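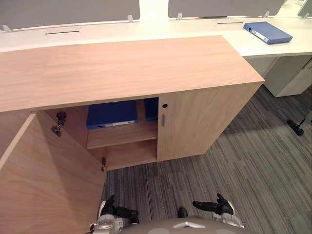

Left door open, right door shut. Two binders in, one still out on the desk.

I have been suspicious of the low office cabinet for a long time. It arrives with every desk order whether you wanted one or not, it comes up to the height of a coffee table, and it has a lock on it, which suggests that somebody at the factory imagined you would have something worth locking up. In my experience what people have is binders.

We moved into the Whitlock building in September, and every pair of desks got one of these in light oak. The furniture people sent over a leaflet with the word "Sidusari" on the front (that's the range, apparently, not an illness) and a paragraph about how closed storage encourages a clear desk. I kept the leaflet. I put it in a binder, as a protest, and I think I was the only one who noticed.

So let me say what I think closed storage encourages. It encourages you to put things down on the desk. The desk is right there at hand height. The cabinet is down at your knees, with a door that swings out into the spot where your chair wants to be. To put one binder away I have to roll back, lean over, open the door, wait for the door to finish opening, and then slide the thing in upright. To not put it away I just let go of it. Guess which one I do at five in the afternoon.

That's how a blue binder ends up lying at an angle on a long white desk for days at a time. I've started to think of the angle as a kind of timestamp. If it's square to the edge, I meant to leave it there. If it's diagonal, I was on my way to something else.

Thaddeus Szabo sits across the screen from me and believes in the cabinet completely. He has a system, and he explained it to me over most of a lunch. Current job on the shelf at the left, last job next to it, everything older goes down to the archive in Trudordale. Nothing in the bottom part at all, because (his word) that's "headroom." I said an empty compartment was an empty compartment. He said I'd thank him in the spring. I am writing this down so that I can check.

To be fair to him, I did give it a try. I cleared my side out one evening after everyone had gone and started over with the three binders I really use. The big one is the Voltik job, 317 pages of drawings and letters, and I am fairly sure that I have read 33 of them. The other two are thinner and duller. The big one has a white label on the spine, and I'd been meaning to write proper labels for months, so I did that too, in capitals, with a pen that gave up partway through.

Here are my findings, for whatever they're worth.

The shelf is fine. I was ready to complain about the shelf and I can't. Binders stand up on it, and you can read the spines if you bend down far enough.

The double doors are a worse idea than they look. You only ever need one of them. I open the left one, because the left one is where the binders are, and the right one stays closed with its little black lock and its thin bar handle looking very official. Anything that slides over behind the right door is gone as far as I'm concerned. I know it's there. I could even reach around and get it. I won't, though, and I don't believe anyone who says they would. My advice to anybody setting one of these up is to decide which door you are going to use and then pretend the other half was sold to somebody else.

The lock I have no opinion on, as I was never given a key. I asked at the front desk and was told the keys were in a cabinet.

And then there's the top. A wide, flat, oak-grained top with nothing on it is an invitation, and I don't care how many leaflets you print. I've managed to keep mine bare so far. Thaddeus says this is the system working. I say give it until the first big delivery of paper samples and then we'll talk.

There's one thing I'll admit, and I'd rather it didn't get back to him. With most of the stuff off the desk, I can get at the cable slots again without lifting anything, and I spent a happy ten minutes rerouting a charger that had been annoying me since the move. I don't give the cabinet credit for that. A cardboard box would have done the same job. But the cardboard box didn't come with the desk.

Someone on the second floor told me the cabinets were 700 each. I have no idea if that's true, and the same person told me the coffee machine was being replaced. If it is true, I'd like it known that I'd have taken an open shelf on the wall at eye level and a slightly better chair, and let them keep the change.

As for the third binder, the one on the desk, it has to go somewhere. Thaddeus says it goes to Trudordale, being older than the other two. I say I still look things up in it. I looked something up in it only last month (a door width, and it was wrong). There's plenty of space for it in the bottom compartment, and I've half a mind to put it there just to see his face, but then he'd have to lean around the screen to look, and I'd have to leave the door open so that he could, and I've already banged my knee on that door twice.

It can stay where it is until I've finished with it.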